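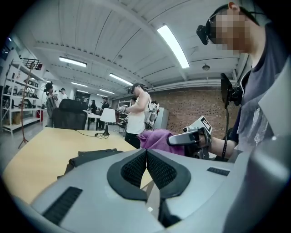
Item 3: the folding table, with the purple cloth, the gray fabric and the lamp.

Minutes of the room and furniture meeting, Wercombe workroom
March, 4:00 p.m.

1. Minutes of the previous meeting
Accepted with one correction. Under "Shelving," the word "removed" should read "moved."

2. Matters carried over
2.1 The delivery from Van Acker came short by one box of shelf clips. The supplier has confirmed the shortage in writing. The invoice stays unpaid until the clips are received.
2.2 Door closer on the corridor side: adjusted. Closed.
2.3 Floor marking for the walkway: not started. Carried over again.

3. Folding table
3.1 The light wooden table stays in its present position. A proposal to turn it parallel to the brick wall was discussed and not adopted. Turning it would narrow the walkway to less than the 110 cm agreed at the Flinalton site, and the same width is applied at Wercombe.
3.2 Cloth left over the table edge gets pulled down when people pass. Items in progress are to be kept on the tabletop. Folded items go toward the front left, unfolded items to the right. This matches current practice for most users but has not been written down before.
3.3 The purple cloth and the dark gray fabric are both to be kept in the folding set. Request to add 2 plain cotton towels in a light color. Approved, to be bought from the general supplies line.
3.4 Finished items have been put away creased on several occasions. They are to be laid flat on the shelf, one deep, with the fold facing out.

4. Lamp and cord
4.1 The cord of the small table lamp crosses the tabletop and gets caught under fabric during folding. Options considered: (a) move the lamp to the back edge and run the cord down behind the table; (b) replace it with a clamp lamp; (c) remove the lamp and depend on the ceiling lights.
4.2 Option (a) adopted. Two adhesive cord clips to be fitted under the rear edge. Option (b) to be looked at again if the clips do not hold.
4.3 The white shade is to be dusted with the weekly wipe-down. Dry cloth only.

5. Seating
5.1 The black mesh-back chair behind the table is to be pushed in when not in use.
5.2 The Ellari catalog lists a stool that fits under the tabletop. Price to be requested. No decision.

6. Shelving and storage
6.1 The white rack along the left wall holds boxes of mixed size without a common labeling method. Labels to be placed on the short side, facing the room, lower left corner. Block capitals.
6.2 The small red box by the shelves is to be given a shelf position. Nothing is to be stored on the floor along that wall.
6.3 Budget for labels, clips and towels set at 600. The separate request for 2000 for a second white cabinet is deferred until the rack has been sorted and the remaining volume is known.

7. Coat stand
7.1 The wooden coat stand is close to the shelving and blocks access to the lower shelves when loaded. To be moved nearer the door on trial until the next meeting.
7.2 Bags are not to be hung on it. The tripod base is not stable under an uneven load.

8. Any other business
8.1 The key to the white cabinet sticks. Graphite to be tried before a locksmith is called.
8.2 Request for a wall clock. Noted.

Actions
Fit cord clips and move lamp: room group, before next meeting.
Buy towels and labels: purchasing.
Request stool price from Ellari: purchasing.
Follow up shelf clips with Van Acker: purchasing.
Move coat stand, assign place for red box: room group.
Walkway marking: facilities.

Meeting closed 4:50 p.m. Next meeting in April, same room.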